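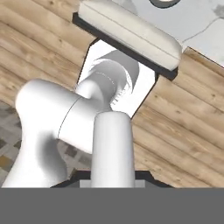

**Carolina Barreto**
*Lead author, household vocabulary study*

## 3. What people call a floor

We began this part of the study expecting a short list of words. We asked people in 33 homes to talk us through their kitchen floors, and the first afternoon of recordings gave us more terms for a knot in a board than we had planned for in the whole coding sheet! Eyes, buttons, coins, freckles, "the dark bits," "the one that looks like my uncle." The full set came to 551 separate descriptions, and reading through them was easily the best part of the project.

The patterns are easiest to follow with a floor of light tan boards in mind, with darker knots and visible grain lines, such as the rendered one in Figure 1. Speakers who were shown a floor of this type usually started with color and moved on to the knots. Grain came last, if it came at all. When they did bring it up they used verbs: it "runs," it "pulls," it "goes off toward the door." Color terms were nearly always adjectives, and knots were nearly always nouns. We hadn't seen this split reported for household speech before, and it held up in both towns where we recorded, Onitz and Patow.

Onitz speakers had one habit we found delightful. They named single boards. A board near the stove might be "the loud one" and the board beside it "the twin," and other members of the household used the same names when we interviewed them separately. In Patow this was rare. People there talked about areas of the floor, and their areas had soft borders – "the sink part," "where you stand," "over by cold feet." One teenager used that last phrase as if it were printed on a map.
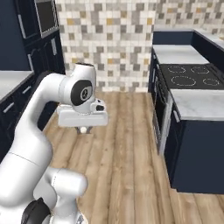
Area names also turned out to be older than board names. Where we could trace a term through a family, names for areas had often come from a grandparent, while board names had been made up by whoever was a child in the house at the time. Two Patow families were still using area names from a previous kitchen in a different building, carried over to floors with a completely different layout. "Over by cold feet" was one of these.

We coded each description twice, with a gap between passes so that the coder wouldn't simply remember the first answer. The coding sheet was built in Bomix, and it allowed more than one label per phrase. This mattered more than we expected. A phrase like "the honey stripe" is a color term and a shape term at once, and forcing a choice would have thrown away what makes it interesting. Phrases with two or more labels made up 200 of the total, and they are the ones we return to in Section 4.

A word on length. We had set a cap of 700 words per transcript to keep the interviews comparable, and several speakers sailed past it while still on the subject of one corner. We kept the full recordings and coded only the capped portion. The uncut material is full of good things, including a long account of how a dropped jar of plums gave one board its name, and we plan to treat it separately.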